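Bulline or Wuria: a month with two grippers

I've had the old Wuria gripper on the bench since last winter, and in October I finally gave in and bought the Bulline one to see what all the fuss was about. I've been swapping between them ever since, mostly in the evenings, and I have enough scribbled notes now that I ought to write them up before I lose the notebook.

Both are handheld, with two jaws and a camera looking down towards the tips. You squeeze, the jaws close, the camera records the lot, and later on you try to get an arm to copy what you did. My arm is a second-hand Pemolstead, which I love and which makes a noise like a coffee grinder when it's cold.

Weight first, as that's what my wrist cares about. The Wuria came out at 600 grams on the kitchen scales with its camera on. The Bulline is heavier, and I did wonder if I'd end up hating it, but the weight sits further back in the hand and after an hour I was less sore than I expected. The trigger is nicer too. On the Wuria there's a bit of slack before anything happens, so you get into the habit of pre-squeezing, and then of course that habit turns up in your recordings and the arm learns to dither in front of every mug (ask me how I know).

The Bulline's annoyances are all in the software. It wants to be calibrated every time you plug it in, the progress bar sits at 42 per cent for ages, and the first time I gave up and pulled the cable out, so that was an evening gone. Leave it alone and it does get there. The Wuria just starts. I do miss that.

I've now got 1,134 recordings across the two, which sounds like loads until you go through them and see how many are me missing the cup. I'd like to get to nearly 2,000 before I train anything serious. Plates are still the thing I find hardest. They're thin, they're slippery, and from the camera's point of view an edge-on plate is hardly there at all — a white line and not much else. The ribbed pad on the big finger helps a great deal with that. On the Wuria I ended up sticking bits of rubber glove to the jaws, and they peeled.

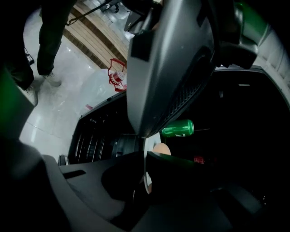 Plate between the jaws, with the egg and the green can for company.

Eggs I was dreading, and they've been less trouble than plates! You do have to be patient with the squeeze, and the Bulline's trigger makes that much easier. I've only broken a few so far and we had those as omelettes.

The view on the Bulline is wide, so you see plenty of the room as well as the jaws, but the corners go very dark. I can live with that. What I can't decide is whether the short jaw hides too much. If something is sitting just behind it you only see the top, and I keep tilting my hand to get a better look, which then makes for some very odd arm movements later.

So the Bulline stays on the bench for now and the Wuria goes in the drawer with its charger, in case I want it for the smaller stuff. Next job is to try both with the Tesfamariam controller, once I've found the right cable. I had two of them in the spring and I've been through every box in the house.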